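Speaker notes - reusable cups talk, Tilholm market traders
December 1, 2022

Slides are numbered, don't read them out. Water on the lectern BEFORE starting.

1. Hello and why I'm here
Thank them for staying on after the stalls shut. Say who I am, quick. Ran the cup scheme at Jillum food market since June. Not selling anything. Want to talk about what went wrong as much as what went right.
Ask: who here sells hot drinks? Who pays for their own cups? Wait for hands. Don't fill the silence.

2. Where we started
Bins full by lunchtime every market day. Traders moaning about the bins, shoppers moaning about the bins, council moaning at us.
Every stall buying its own paper cups, own lids, own sizes. Lids never fit next stall's cups. (Usually gets a laugh, pause.)
First idea was a discount for bringing your own. Hardly anyone did. People forget. I forget and I run the thing.

3. The deposit
One pound on the cup, one pound back at any stall. ANY stall - say it twice, it's the whole point.
We tried it first with returns only at the stall you bought from. Queues, cross people, tea going cold. Dropped that after a fortnight.
Started with 100 cups. Far too few. Ran out by eleven on the first morning and had to go back to paper. Embarassing.
Bought 173 more. Better.

4. The numbers slide
89 out of the first 100 came back by the end of the month. Leave that up, let them read it.
The missing ones - desk drawers, cars, kids' bedrooms. The deposit covers most of the cost of a lost one so don't panic about it.
20 traders signed up now. A few said no and that's fine, don't grumble about them from the stage.

5. Washing up
The bit everyone asks about so do it properly.
Tried washing at the stalls. Hopeless, one tap between the lot of us. Then a trader took them home, lasted two weekends, fair enough.
Now Timmermans collect at close and bring them back clean next market morning. Crates stacked by the gate, dirty on the left, clean on the right. Label BOTH sides of the crate, we only did one.
Cost per cup is on the handout, don't try to do it from memory like last time.

6. Choosing a cup
Plain is good. One size to start with, add a small one later if people ask for it. Check it stacks without sticking. Check your lids before you order, not after.
Look underneath as well - people never do. Any marks moulded into the base are worth asking the supplier about befor you pay.
Pale green one on the slide, base towards us, faint round emblem in it.
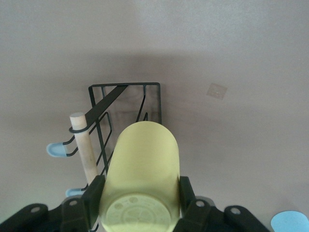
7. What I'd do differently
Start with more cups. Obviously.
Sign at every till, same wording. We had four versions going at once and one of them had the wrong price on.
Tell the regulars a couple of weeks ahead. Dillell did this at their summer fair and had far fewer arguments than us.
Float of pound coins! Bring twice what you think. Card refunds are a pain, skip unless asked.

8. Questions
Likely ones: breakages, who holds the deposit money, what if someone brings back a cup that isn't ours (we say no, nicely).
If it goes quiet ask them what their bins cost.
Handouts on the table by the door. Sign up sheet goes round - get it BACK before they leave.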